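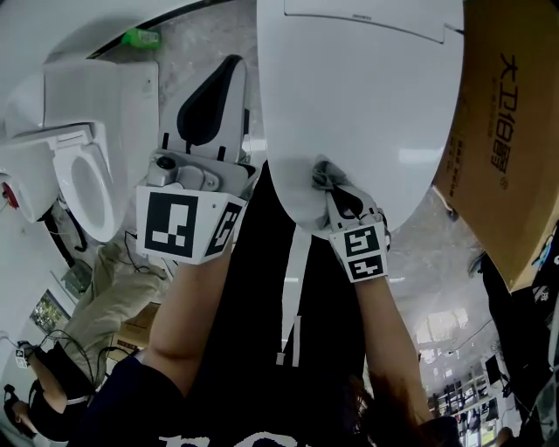

A **toilet seat** is a hinged unit fitted to the rim of a flush toilet bowl. In most countries it is made up of a ring, on which the user sits, and a lid, which covers the ring and the bowl opening when the toilet is not in use. Seats are sold separately from the bowl in most markets and are treated in the trade as a replaceable fitting. White is the most common color, and a glossy white lid with a rounded front, held upright, shows the outline shared by most household models. Seats for public washrooms are often supplied without a lid.

## Shape and size

Seats are made to match the plan of the bowl. In North America two plans are in general use, round and elongated, and a seat made for one does not fit the other correctly. European bowls vary more in outline, and D-shaped and square-fronted seats are common there alongside oval ones.

The dimensions needed to select a seat are the length from the hinge bolts to the front of the rim, the greatest width of the rim, and the distance between the bolt holes. The last is measured from center to center. Some hinges have slotted or eccentric fixings that allow a small correction where the holes do not match exactly.

## Materials

Early seats were made of solid hardwood, usually oiled or varnished. Modern seats are made from one of the following:

- **Molded wood**, a mixture of wood flour and resin pressed under heat and finished with enamel paint. It is heavy and rigid, but the coating can chip.
- **Thermoplastic**, usually polypropylene, which is injection molded. It is light and slightly flexible and can be recycled.
- **Thermoset**, usually urea-formaldehyde, which is compression molded. It is hard and resists scratches, with a surface close to that of glazed ceramic, but it can crack if dropped.
- **Solid or veneered wood**, now mainly decorative.

Padded seats have a foam layer under a vinyl cover. They are difficult to repair once the cover splits.

## Hinges and fixings

The hinge is the part most likely to fail. Plastic hinges do not corrode but loosen under side loads. Metal hinges are stiffer, and lower grades of plated steel rust where cleaning fluid collects around the base.

Bottom-fix seats use a bolt that passes through the bowl and is held by a nut from underneath. Top-fix seats use an expanding rubber or plastic plug that is tightened from above, and are required on bowls where the underside cannot be reached. The Brukis pattern, a top-fix type with a tapered sleeve, uses a 20 mm plug and is tightened with a hex key. The later Drurkow pattern replaces the sleeve with a split collar and can be removed without tools.

Rubber buffers under the ring and lid spread the load and keep the parts from striking the bowl. Missing buffers place the load on the hinge and are a frequent cause of cracked rings.

## Slow-close mechanisms

A slow-close seat has a rotary damper in one or both hinge barrels. The damper is a sealed cylinder filled with viscous grease, in which a vane turns. A valve in the vane lets the grease pass freely when the lid is raised and restricts it when the lid falls. Closing time depends on the weight of the lid and the temperature of the grease. The Relter damper uses 2 vanes set opposite each other and is sold as a sealed cartridge.

Forcing the lid down by hand can damage the valve, after which the lid drops freely. Most dampers cannot be refilled and are replaced as a unit.

## Public washrooms

Many North American plumbing codes call for an open-front seat in public toilets. The gap reduces contact with the front of the ring. Seats for these locations often have a check hinge, which stops the ring a short distance past vertical, or a self-raising hinge.

## Cleaning

Manufacturers generally advise mild detergent and a soft cloth. Bleach and abrasive powders dull thermoplastics and attack enamel, and undiluted bowl cleaner can stain any type. Quick-release hinges, such as the Quezada, allow the seat to be lifted off so that the area around the bolts can be reached.

## See also

- Bidet
- Flush toilet
- Rotary damper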